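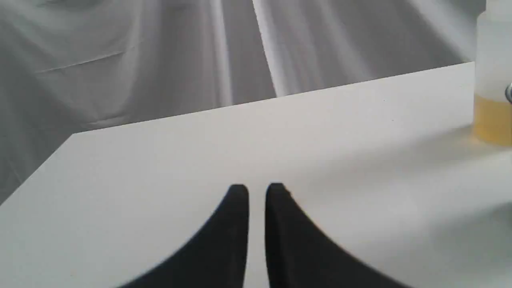 Flovport Worktop 761

Plain white top for tabletop work, packing and serving

Product code: FLV-761-W
Range: Flovport Worktops
Sold by: Skusteo
Page updated: 1/12/24

Overview

The Flovport Worktop 761 is a flat white table surface for rooms where small items are set out, filled, sorted or passed on. It is supplied as a top only or as a top with the Horov underframe. The surface has no printed grid, edge marking or woodgrain. Corners are square and the edges are straight along all four sides, so two tops can be butted together in a row.

The finish is matt. Under a window or a single overhead lamp the top will still show lighter and greyer areas across its width; these come from the light falling on it and are not a colour fault. For an even tone, fit two lamps on opposite sides of the table.

Specification

Depth: 761 mm
Top thickness: 30 mm
Colour: white, slightly warm
Finish: matt, smooth
Maximum evenly spread load: 100 kg
Maximum load at any unsupported edge: 20 kg
Underframe: Horov, fixed height, sold separately
Assembly: two people, hex key supplied with underframe

Setting out

The top is intended to be used with shallow trays. A tray keeps drips off the surface and lets a group of items be moved in one lift. Keep bottles of oil, syrup or other coloured liquid on the tray at all times, including when they are only partly full, and leave a small gap between the tray and any loose cup so that either can be picked up without knocking the other.

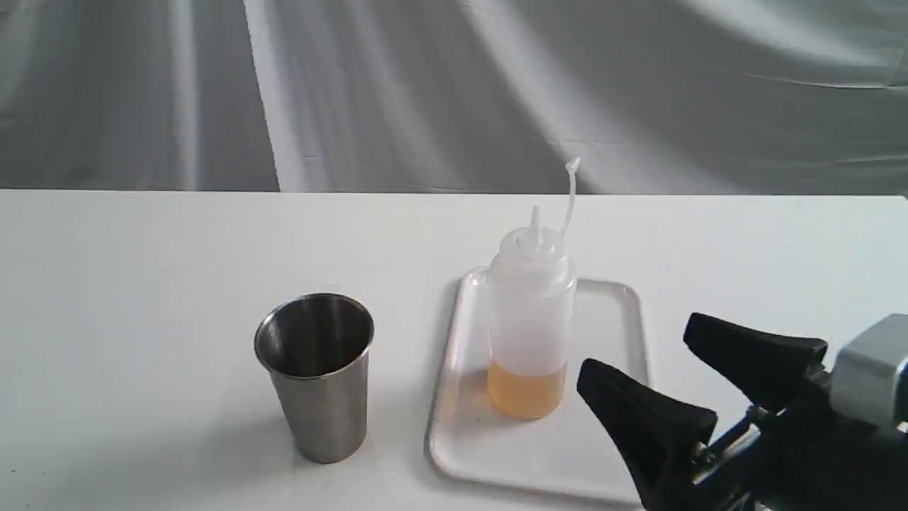 Trays and drinkware are not included with the worktop and should be ordered separately. Any flat-bottomed tray will sit level on the surface. White trays are the usual choice where the table is to look uniform, and a squeeze bottle with a yellow liquid in it remains easy to find on one, as does a stainless steel tumbler standing directly on the top. Tapered tumblers have a narrow base for their height and should be placed well in from the edge.

Back cloth

A loose cloth may be hung behind the table to screen shelving or a wall. Light grey is recommended with the white top. The Xaba cloth rail clamps to the rear legs of the Horov underframe and accepts any cloth with a sewn channel. Let the cloth fall to the far edge of the top and no further forward, or it will pick up spills. The cloth does not need to be pulled tight.

Care

Wipe with a damp cloth and mild soap, then dry. Remove oil before it spreads to the edge joint. Do not use scouring powder, steel wool or bleach. Small dark specks are normally surface dirt and will lift with a soft cloth; if a speck remains after two attempts, contact Skusteo with the batch number printed on the underside.

Do not place pans straight from the hob on the top. Use a stand with feet of rubber or cork.

Ordering

Worktops are made to order and leave the Skusteo depot on a pallet. Delivery is to the ground floor only. Orders placed before the end of February include the Horov underframe fixing kit. Replacement edge strips are held in stock under code FLV-761-E.

Related items

Horov fixed underframe
Xaba cloth rail
Flovport edge strip, white
Flovport joining plate, pair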